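Turnik Wrist Recordings

Collected by the Trevodcombe student robotics club, second-year gripper project. Maintained by Mahlet Lemma and Ibsa Habte.

What's in it

The set holds 2,204 training episodes and 96 held-back test episodes, all recorded with the wrist camera. Each episode has a video, a joint log and a short text note typed by whoever was driving. Tasks are opening cupboards, picking up soft items and moving the arm between stations with nothing in hand.

Finger covering

We wrap both fingers in masking tape by hand and redo it when the edges lift. Layers overlap and no two wraps come out the same, so expect the colour and outline of the fingers to change between sessions. The wrap number is in the column wrap_id.

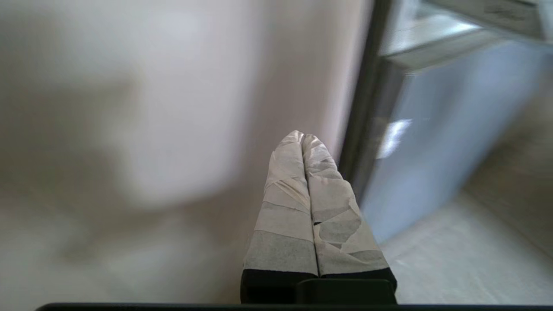
2 min read

With the gripper closed, the taped fingers meet along a thin dark seam. The black base below them is left bare — we use it as the fixed reference when lining up views, as the tape is too uneven for that.

Known problems

Episodes recorded before June have no gripper force values. In 672 episodes the background is badly out of focus. Glare off grey metal panels confuses the edge detector, and we have not fixed this. Some notes use "Castillo" for the old arm controller and "Tovden" for its replacement.

Use

Free for coursework and club projects. Please keep the test split separate. Send corrections to Ibsa with the episode number and wrap_id.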